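Working Group on Manipulator Practice
Minutes of the Regular Meeting, September 7, 2020

Present: Ingvar Ravn (chair), Yaroslav Tkachenko (recording), delegates from Urkutico, Dmytriv and Furkar.
Apologies: the delegate from Jillis, who sent written comments.

1. Minutes of the previous meeting

The minutes of the April meeting were approved with one correction. In item 4, "fingertip" should read "finger assembly."

2. Draft practice on the handling of cloth

Mr. Tkachenko introduced the second draft. The scope now covers table-top work with a two-finger gripper and excludes garments being worn. Furkar asked whether bedding should be included. It was agreed to leave bedding out until the clause on large items has been written.

Clause 3 (speed near the work surface). The draft sets a limit of 40 millimeters per second during the final approach to the cloth. Urkutico considered this too slow for production. Dmytriv supported the figure for training sites, where staff often stand next to the table. The limit was kept, with a note that a site may apply for a variation in writing.

Clause 4 (grip force). Jillis had asked in its comments for a single maximum value. The group did not agree on one. The clause will require each site to state its own value and post it at the station.

Clause 5 (records). Each attempt is to be logged, including those stopped by the operator. Urkutico noted that some sites now log completed folds only — a habit the draft is meant to end. Logs are to be kept for up to 100 days.

3. Inspection of fingers

Mr. Ravn reported that the inspection interval had drawn more comment than any other part of the draft. The proposal is to inspect both fingers after every 1,000 grasps and at the start of each shift. Dmytriv asked for wording on what counts as wear.
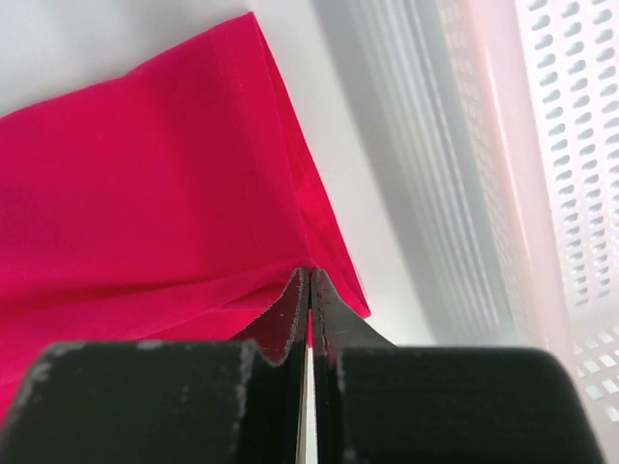

The group accepted that surface scuffing alone is not grounds for replacement. A finger is to be taken out of service if it has a raised edge, a crack or a burr that can catch a thread, and the inspector is to check the inner faces and the tips by touch with the power off. Furkar asked that hems and folded corners be named in the clause as the places where a damaged tip is most likely to pull the fabric. Agreed.

It was also agreed that baskets and other containers must stand outside the marked path of the arm. The distance was left open.

4. Comments received

The secretary had received 39 comments on the first draft. Those on clauses 3 to 5 are considered closed. The rest will be taken by correspondence.

5. Actions

Mr. Tkachenko to redraft clause 4 and the inspection clause.
Dmytriv to supply wording on wear.
Urkutico to propose a distance for containers.
Mr. Ravn to reply to Jillis on grip force.

6. Next meeting

To be held by telephone once the redraft has been sent to members.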